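The Great Sourdough Swap Comes Back to Whitcombe

After a long, quiet winter, the bread shelf at the Whitcombe branch library is filling up again, and I couldn't be happier to write about it.
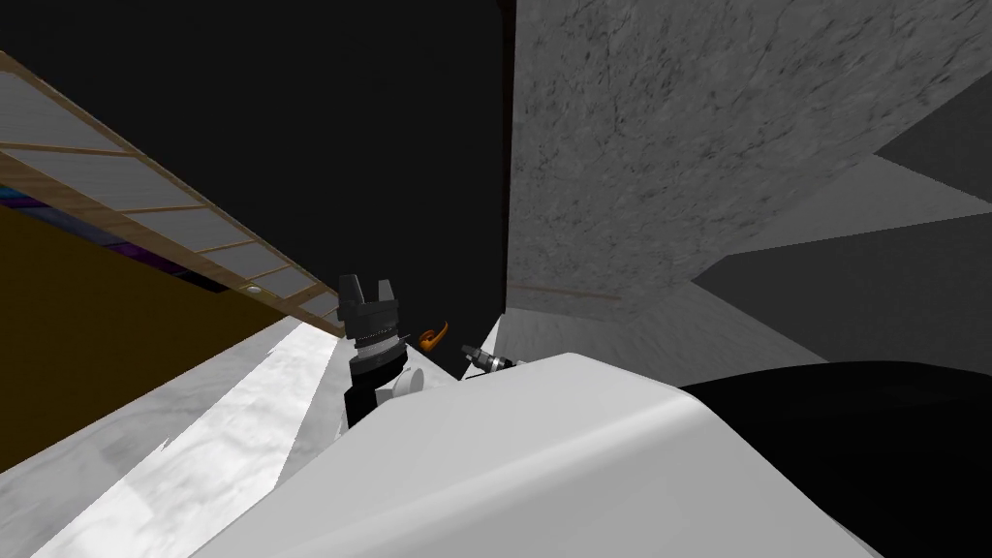 One of our longtime readers wrote in to say that she'd stopped baking last fall because her starter kept going gray and sad on her, and could we please talk about feeding schedules before we talk about recipes. Well, yes, we could! I think a good many of you gave up for the very same reason, and it's such a shame, when most starters that look done for will come right back with a little patience.

So let me tell you how I go about it. Pour off whatever liquid has gathered on top (it smells like nail polish remover, and it's harmless), and then spoon out a tablespoon of the paste underneath and put it in a clean jar. Stir in 40 grams of flour and the same weight of water, a bit warmer than your hand. I like a mix of whole wheat and plain white, half and half, because the whole wheat seems to wake things up. Leave the jar on the counter with the lid resting loosely on top and feed it again the next morning, and the next. Mine took some 34 hours to show its first bubbles the last time I let it go too long in the refrigerator, and I had very nearly tossed it out by then.

One caution, though. If you see pink or orange streaks, or anything fuzzy, please let that one go and come get a fresh start from the shelf. We have two kinds there now. Vetia is the rye, thick and sour and slow, and it makes a wonderful dark loaf if you can wait overnight for it. Deva is the white one, much livelier, and it's the one I'd hand to anyone who has never done this before. Both are in little jars with the name on the lid, and the feeding card is tucked under the rubber band. Please do bring back an empty jar when you take a full one, as we ran short in February and ended up using jelly glasses.

As for the swap itself, it'll be in the back reading room in March, starting at 2 in the afternoon and going until the bread is gone. Bring a loaf if you have one, or a stick of good butter, or just yourself. Last spring's rye and raisin went in the first ten minutes, and I've been asked to bake more of it, so I will. If your loaf has nuts or seeds in it, a slip of paper saying so would be a kindness to the rest of us.

Flour orders can go on the sheet by the front desk until the end of the month. The whole wheat comes in large bags this time, so you may want to split one with a neighbor.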